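3.2 Sorting habits and the second wash

The household diaries were kept in two towns, Gritberg and Siltov, during January. Each household wrote down every load it washed, what went into it, the program chosen, and how the load was dried. We received 669 usable load entries. Entries with no program or no drying method were dropped before coding, and so were loads washed outside the home.

Most households sorted by color first and by fabric second, if they sorted by fabric at all. Dark clothing was the one group that nearly everyone kept apart. People gave different grounds for this. Some were afraid of dye running onto lighter items, and others were more worried about lint from towels and bedding showing up on black cloth. In the follow-up interviews, the second worry came up more often among people who wore dark clothing to work.

The interviews were carried out by Ruairí Ní Chonaill in Gritberg and Vlastimil Vondráček in Siltov, using the same question list. Both asked people to explain how they decided that a garment was ready for washing. Smell and visible marks were the usual answers for shirts and underwear. For sweaters, jackets and other outer layers the answers were vaguer, and several people said they washed these when there was room in a dark load that was going in anyway. We call this filling-up, and we coded it separately from washing for need. 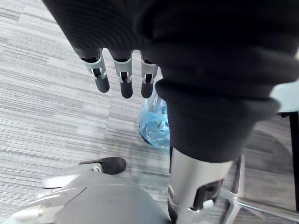

Filling-up matters for the estimates in Section 4 because it raises the number of washes a garment gets without any change in how dirty it is. A household that waits for a full dark load may wash less often overall, yet each outer garment in that household can still be washed more than its owner thinks. When we compared the diaries with what people had told us at the start of the study, the stated number of washes for outer layers was lower than the recorded number in both towns. For bed linen the two figures were close.

Drying followed a different pattern. Siltov households used indoor racks for most of the month, and many had a fixed place for the rack near a radiator or in a hallway. Gritberg households were more likely to use a shared drying room, and the time of day they washed depended on when the room was free. Sunday was the busiest day in Gritberg for this reason. One respondent there moved all of her dark loads to early morning so that they could hang before the room filled up.

Spin speed was recorded by only part of the sample. Where it was given, dark loads were mostly spun at 1000 revolutions per minute, the preset on the Vidmar machines that the Gritberg building had installed. Few people changed it. In Siltov, where households owned their own machines, the settings varied more and we found no clear link between spin speed and fabric.

Figure 3 gives the share of loads by sorting group and drying method. Mixed loads are shown as their own group and were not split among the others, as we had no weights for the separate items.

Figure 3. Sorting group and drying method, both towns, all usable entries.

Two limits should be noted. The diaries cover a single winter month, and outer layers are worn and washed differently in warmer weather. The coding of filling-up also rests on what people said about their reasons, and a few entries could have been placed in either category. The two interviewers coded 200 of the entries separately and disagreed on 21, nearly all of them dark loads with one or two outer garments. These were discussed and settled before the counts were made. The detergent record, which used the dosing scale from the earlier Tristia survey, is treated in the next section.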